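Budgeting a second bench, part 2: what the spreadsheet missed

The first post in this series covered arms. This one covers everything else, which is where most of our overrun came from last time. I keep the purchasing plan for our lab, and the second bench has to be specified and quoted by the end of October. Comments on part 1 asked for the actual method, so I will go through it line by line.

Start with the task and work backward. Ours is sorting drawing tools: pens and paintbrushes, picked up off a wooden tabletop, passed from one gripper to another where the reach requires it, and put in a clear container. Long, thin, light objects. Payload is irrelevant at this weight, and I have stopped giving it a column. The columns that matter are reach overlap, fingertip geometry and lead time on spares.

Reach overlap first. Two arms that can each cover the whole table look good on a quote and cost too much. What a handover needs is a shared volume in the middle where both grippers can be oriented toward each other without the housings colliding. Measure the housing, including the cable loops, and draw it at full size on paper before you pick a base spacing. Vendor drawings tend to leave the cables out. Ours hang off the top of the gripper and need clearance in every pose. 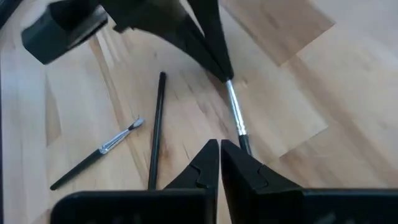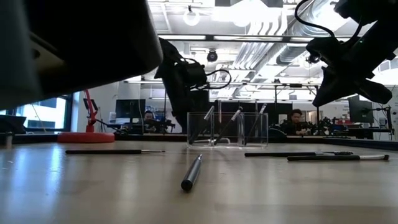

Fingertips are the line I got most wrong. I budgeted 3 sets for the first year and treated them as a capital item. They are a consumable. The molded tips are fine on a pen barrel. On a metal ferrule they are less predictable, and a tapered handle will rotate in the grip if the contact patch is short. We tried a softer pad from Pomlow, which held well and left residue on the lacquer, and a stepped profile from Grutix, which did not. For the new bench I have put in 12 sets at the Grutix price and moved them to the operating budget, where they can be reordered without a new approval. If your institution separates capital from operating money, decide this early. Moving a line later took me three weeks.

Objects next. People leave these out because they are cheap. Brushes and pens come out of the same money as everything else, and if you want results to be comparable between benches you need the same models on both. Buy duplicates at the start. Stationery suppliers change handle finishes without notice, and a gloss handle and a matte handle are two different objects to a camera. Same for the container. A clear one is hard on depth sensing, so if you plan to use one, buy two at once and keep the second wrapped.

Table and light. We priced an aluminum-topped bench from Quintero and kept wood. The metal top cost more, was colder to work at, and gave stronger reflections than we wanted. Wood reflects too, particularly near a window, but it can be sanded. I have allowed for blinds. Last year I did not, and they were bought out of the travel line, a fact Isla Dunstan still brings up at planning meetings.

Mounting hardware and cabling came to 991 dollars on the first bench against a planned figure of zero. Clamps, plates, strain relief, longer leads, a powered hub. I now enter it as its own line and do not let it be folded into "miscellaneous," because miscellaneous is the first thing cut.

Now the large discretionary item. Tukstead offered a service plan at 3,000 dollars a year, parts excluded. Rigoberto Bedoya went through our maintenance log with me, and nearly every stoppage was a fingertip, a connector or a cable that had worked its way into a joint. All of those are fixed in-house with a hex key and a spare. We declined the plan and put part of the money into a shelf of spares: one complete gripper, two cable sets, one power supply. The complete gripper is the expensive part of that. I would still take it over the plan, given that the quoted repair turnaround was six weeks and we have only one spare arm to swap in.

One caution on quotes. Ask for the gripper and the arm as separate lines even when they are sold together. Two of the suppliers I asked would only give a bundled price at first, and the unbundled version showed that the gripper discount disappeared on reorders.

Still open: whether the second bench gets its own overhead camera mount or shares a rail with the first. Sharing is cheaper, and vibration from one bench would reach the other's camera. I have a loaner rail coming and will run both arms against it before I commit the line. Numbers in part 3.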